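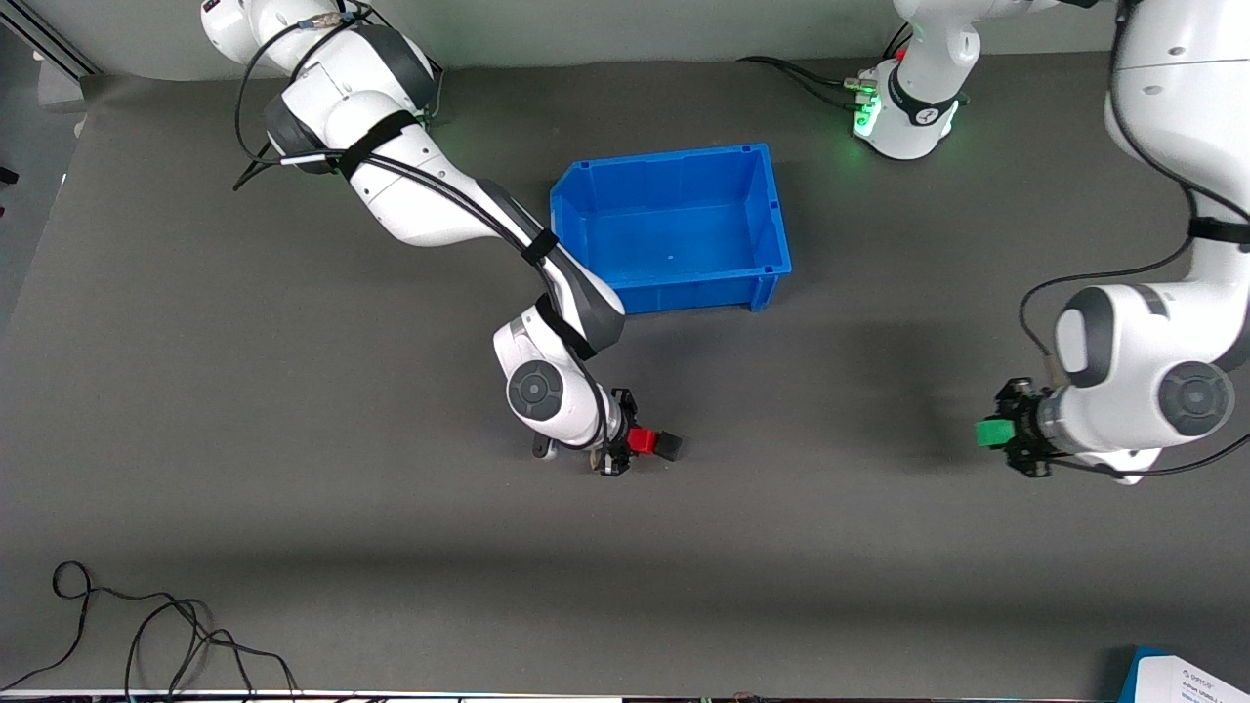
Putthorpe toy library asks for small blocks

The toy library in Putthorpe has started to sort its building blocks again, and it asks families to look at home for missing pieces. The work began on December 1, 2024 and will continue until April.

The collection has 1,272 blocks on its list, but 94 of them were not found at the last check. Most of the missing ones are the small colored blocks, which children easily carry away in a pocket.

Under the new system, small blocks are kept in open plastic bins of the stackable type. Before, everything was in deep boxes with lids, and parents said that it took too long to find one piece. "With an open bin you see at once what is inside," said Hélder Meireles, who leads the sorting. "For a child of four years this is important."

The local store Simões has paid for 60 bins. They will stand on two low shelves near the entrance - the larger sets will stay in the back room.

Blocks can be returned at the desk during opening hours, also without the original bag. There is no fee for late pieces. Families who borrowed a set before the summer are asked to check it first.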